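Winum teleoperation kit: frequently asked questions

How is a task recorded?
The operator moves the leader arms and the follower arms copy the motion. Joint angles, gripper opening and camera images are logged until the pedal is released.

How many demonstrations does a task need?
Plan on 100 for a single-arm pick and 300 for a task that involves a tool. Vary the start position of the object between takes.

Can I guide the arm by hand?
On the Wultetti controller, yes. Set it to free-drive first. Hand-guided takes are saved in a separate folder and should not be mixed with remote ones.

Should failed takes be deleted?
Mark them as failed and keep them. The Drostbridge exporter skips marked takes by default. 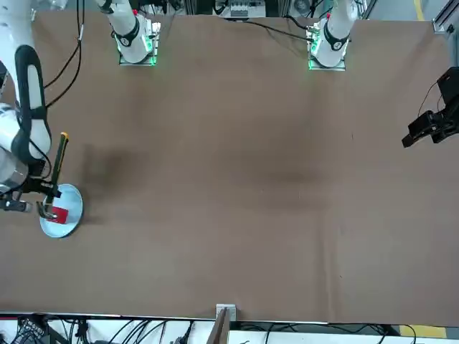
What should I do if the follower arm lags behind the leader?
Check the network cable first, then close any other program using the cameras. If the delay stays above 125 ms, stop recording and restart the controller.

Where are the files stored?
In the session folder on the recording PC.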